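Home | Forums | New posts | Members | Search

Clurar Woodwork Forum > Finishing > Oil, wax and lacquer

Oil or lacquer for a glued stave top that is used every day?

Replies: 13 | Shares: 2

tablebuilder_k
Jul 7, 2020

Good evening to all. I have read many old threads about this and I still cannot decide, so I ask you to be patient with one more.

I need to finish a second top, of the kind that is glued from narrow staves. The first one we have in use already, and it came with the surface finished by the supplier, so from that one I have learned nothing about the work itself. The new one will arrive raw. It is intended for daily work at normal room temperature. There is no sink close to it and no cooking, but people do slide things over it the whole day, and sometimes a cup of tea is put down without anything under it.

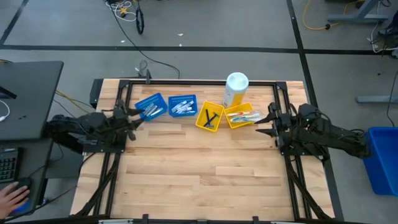 My question is in two parts. Firstly, would you choose a hard wax oil or a water-based lacquer? Secondly, must I treat the underside in the same way as the upper side, or is one thin coat enough? The man in the Kadlec shop told me that the underside "does not matter", but he also told me that sanding does not matter, and I have my doubts.

I can spend one long weekend on the work. Thank you in advance.

grain_and_patience
Oil, without hesitation. A lacquer looks lovely in the first year, then you get one deep scratch and you have to take the whole top back to bare wood. With oil you rub the bad place with a pad, put on a little more, and go home. I have oiled every top in my house and I do not regret any.

And please do the underside. The same number of coats if you can bear it.

Ludd_Lane
I would say lacquer. You wrote that things are slid over it all day. Oil is a soft finish whatever it says on the tin, and on a pale timber the dirt goes into it. After some months you will have a grey patch where everybody puts their hands. I have seen this in two workplaces.

grain_and_patience
The grey patch comes when people put on too much oil and do not wipe it off. The surface stays a little sticky and collects dust. That is a fault of the person and I would not blame the finish for it.

Ludd_Lane
Perhaps, but it was always "a fault of the person", in every case I have seen. If a product needs a perfect person, I prefer the other product.

tablebuilder_k
Thank you both. I should say that I am not a perfect person, so this matters to me.

I have looked again at the top we use now. I do not know what the supplier put on it, the paper only says "protected surface". It has a shine which I find a bit strong under ceiling lamps. You can see every lamp in it when you stand at the wrong side. We keep our small plastic baskets on it, they slide very easily, and under them I do find fine marks if I put my face near to the wood. 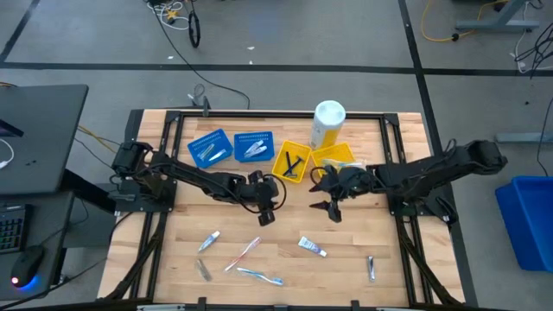 The top we have now, with the four small baskets along the far edge.

For the new one I would like less shine, if this is possible with lacquer.

bench_at_the_window
It is possible. Lacquers are sold in matt, satin and gloss, and a matt one on pale wood can be taken for oil by most visitors. Two things to know:

- stir the tin very well, from the bottom, and again between coats. The matting powder sinks, and if you do not stir, the first half of the tin gives you satin and the rest gives you chalk
- matt shows greasy fingers more than satin does. I went back to satin for this reason alone

On the underside: yes, treat it. Wood takes moisture from the air on the bare side and gives it slowly on the closed side, and a wide top will cup. I had one that cupped in January, when the heating was on all day, and it never came back completely flat.

shed_on_firow_hill
I will disagree a little about the underside. On a stave top the growth rings go in all directions, because the strips are glued as they come. The movement of one is partly cancelled by the next. I have a 40 mm top in my shed at Firow with nothing at all under it and it is as flat as the day I bought it. On a single wide board I would say something different.

bench_at_the_window
Forty millimetres is a thick top, though. Mine was much thinner. I think we are both right and the thickness decides it.

@tablebuilder_k, how thick is yours, and how is it fixed to the legs or frame? If somebody has screwed it tight at all four sides, so that it cannot move across the width, it can split along a glue line, and then it makes no difference what you brushed on it. Use slotted holes or the small sliding buttons.

tablebuilder_k
It will be on the thinner side, I believe, but I do not have the delivery paper with me. I had not thought of the slotted holes -- this is very useful and I will change the drawing.

May I ask about sanding also? The supplier says it arrives "ready for treatment". Is this ever true?

Ludd_Lane
Never in my experience. It arrives with marks from the machine which you do not see until the first coat is on, and then you see nothing else. Start with 120 and follow the grain, take off all the dust, then 150, and then stop at 180 for lacquer. If you go much finer the lacquer has less to hold.

Wipe it one time with a damp cloth before the last sanding. The fibres will stand up, you let it dry overnight, and you cut them off with the last paper. With a water-based product you will otherwise do this with the first coat, and it will feel like a cat's tongue.

grain_and_patience
For oil I go to 200 and I never had a problem with it. My order is the same as above in other respects. I also break all the edges lightly by hand, because any finish is thin on a sharp corner and this is where it wears away first.

If you are still thinking about oil: I have used Fluler for some years, the clear one. On pale wood it makes the colour a bit warmer, like when you wet it. They have one with a drop of white in it which keeps the raw look, but I found it milky in the open pores of oak. On a close-grained timber it should be fine. Make a test on the underside.

shed_on_firow_hill
I used the same Fluler oil and I agree about the colour. I do not agree about the drying time on the tin. It says overnight. In my shed it needed much longer, and I put a box on it too early and the box left its outline, which I still see each morning. I would leave any oiled top alone for a full week before something heavy stands on it. Lay paper on it if you must use it.

Also please do not leave the rags in a ball. Spread them flat outside or put them in a bucket of water. They can heat up by themselves and start a fire.

tablebuilder_k
Thank you for the warning about the rags. I knew it from somewhere but I would have forgotten it.

I have now decided, more or less. A full week of waiting is the difficult part for me, so it will be a water-based lacquer in satin: three thin coats above, two below, with a light rub between them. I am sorry to the friends of oil. Perhaps I will oil the next one, or the shelf which I have promised at home since winter.

One last thing, on the tea and the baskets. 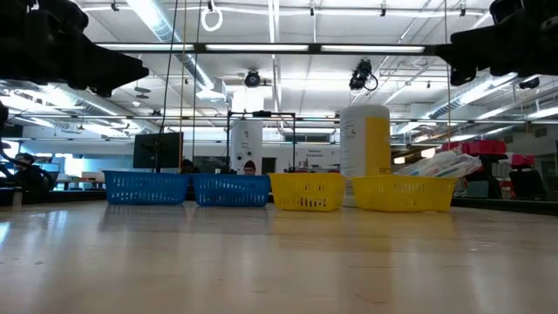
Would you put felt pads under plastic things, or does the felt only collect grit and make the scratching worse? My colleague is for felt. I am afraid it works like fine sandpaper after a few months. A thin cork mat would be my own choice, but then each time someone wants to clean the top, there is one more thing to lift up, and I know already who will have to lift it.

And for the tea, how long must I wait after the last coat before a warm cup does no harm?

bench_at_the_window
Your fear about felt is correct if there is sawdust or sand in the air. In a clean room it is fine, and you can change the pads now and then, they cost very little. I use cork under my own things and lift it to clean, and yes, it is a nuisance.

About the cup: water-based lacquer feels dry after an hour or two, but it goes on hardening for a good while longer. Look on the tin for the words "full cure" and believe the longer number. Until then use a saucer, and keep the windows open a little so the air can move. Do not put a fan straight at it, or you will have half the dust of the house in the last coat.

Please come back and tell us how thick it was. I would like to know if I was right against Firow hill.

Reply | Quote | Report | Share this thread
Previous thread | Next thread | Back to top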